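Week 8 handout: Teaching by hand, teaching by remote
Kamarul Rondonuwu
Reading time: 2 minutes
Print | E-mail

OK, picking up from where we ran out of time. I had been saying that there are two ways you'll show an arm a task in this course, and that people get way too attached to whichever one they try first (I did too, as a student, and it cost me most of a November).

Way one is hands on. You grab the arm, it goes limp in gravity-compensation mode, and you walk it through the motion. We call this kinesthetic teaching in the readings. It's great for feel! You notice right away when a joint is near its limit, and you get contact forces for free, sort of. The catch is that your own arms and head end up in the camera view, and the policy will happily learn from your sleeve.

Way two is teleoperation. You sit at the leader arm, the follower copies you, and your body stays out of the picture. You lose the feel, though. Everybody pushes too hard the first day. Go slow near anything with a rim or a hinge.

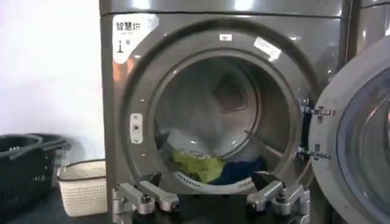
For the lab we're doing laundry: take clothes out of a dryer, by remote. I like it as a teaching task because it punishes lazy demos. Before you move, look through the wrist view and decide what you're going for. With a yellow-green garment bunched on the left and a navy one crumpled next to it, tucked partly under the lip of the opening, I'd start with the bright one. It's easy to see against the gray drum, and the navy one needs a lower approach that I'd rather you try once your hands have settled. Whatever order you pick, stick with it for the whole set, or tag the demos so we can split them later.

Some habits I want to see:

Start every demo from the same home pose. Close the gripper on cloth, pause a beat, then lift. Pull straight out before you swing sideways, so the sleeve clears the rim. If you fumble, keep recording and recover; those recoveries are gold. If you hit the door, stop and mark it bad.

For scale, the Gillari set we'll train on has 1,433 demos, and 912 were left after I threw out the sloppy ones (yes, many were mine). Read the Peeters chapter before lab, skip the proofs, and bring one question about why copied behavior drifts over long tasks.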